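Aka: Neuausgabe des Konzertmitschnitts aus Rorneck

Die Platte lag seit Juni hier, gehört habe ich sie jetzt dreimal komplett und die zweite Seite öfter. Aka ist ein Quartett mit Drehleier, Oud, Rahmentrommel und Kontrabass. Die Aufnahme entstand in der Kirche von Rorneck, vor 300 Zuhörern, und erschien zuerst als Kassette. Das Label Bandum hat sie nun vom Originalband neu überspielt und auf Vinyl gebracht. Auflage 2.000 Stück, mein Exemplar trägt die Nummer 126.

Zur Technik. Aufgenommen wurde mit einem Stereopaar vor der Bühne und einem Stützmikrofon am Kontrabass. Mehr Spuren gibt es nicht, eine Neumischung war also ausgeschlossen. Geändert wurden Pegel, Entzerrung und die Azimuteinstellung bei der Überspielung. Letzteres hört man sofort: Auf der Kassette war die Rahmentrommel oberhalb der Präsenzen praktisch nicht vorhanden, jetzt hat der Fingeranschlag am Rand eine Kontur. Das Brummen im linken Kanal ist geblieben, in den leisen Passagen deutlich.

Die Drehleier ist auf G und D gestimmt und driftet im Lauf der ersten Seite um einige Cent nach oben. Bei »Haque«, dem längsten Stück, reibt sie sich deshalb hörbar mit der Oud. Der Oudspieler weicht ab der Mitte in eine tiefere Lage aus und lässt die Terz weg. Danach stimmt er neun Sekunden lang nach, auf der Kassette war das herausgeschnitten.

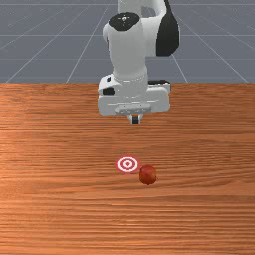
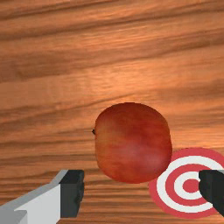 Anwara Wanigasekara schrieb mir zu meiner ersten Notiz über die Platte, die Drift komme eher vom Band als vom Instrument, man müsse nur den Kontrabass mitmessen, der wandere genauso. Außerdem sei die Oud in »Haque« absichtlich tiefer geführt, das Stück werde auch im Studio so gespielt.

Ich habe nachgemessen. Die leeren Saiten des Kontrabasses bleiben über die ganze erste Seite stabil, Abweichung unterhalb dessen, was mein Plattenspieler selbst verursacht. Beim zweiten Punkt hat sie recht, die Studiofassung geht an derselben Stelle in dieselbe Lage. Die fehlende Terz gibt es dort allerdings auch nicht, meine Erklärung dafür ist damit hinfällig.

Pressung: Seite A ruhig, Seite B mit leichtem Knistern im Einlauf. Das Mittelloch sitzt sauber, kein Höhenschlag. Die Auslaufrille trägt die Ziffern 2258, auf dem Einleger steht dieselbe Zahl als Katalognummer. Der Einlegertext ist knapp und nennt die Stimmungen aller Instrumente, bei der Drehleier fehlt die Angabe zur Schnarrsaite.

Die zweite Seite ist die bessere. Der Bass wird mit dem Bogen gespielt, die Trommel setzt fast sieben Minuten aus, und der Nachhall der Kirche bekommt Platz. Wer die Kassette besitzt, sollte diese Seite zuerst vergleichen, am besten bei abgeschaltetem Rauschfilter.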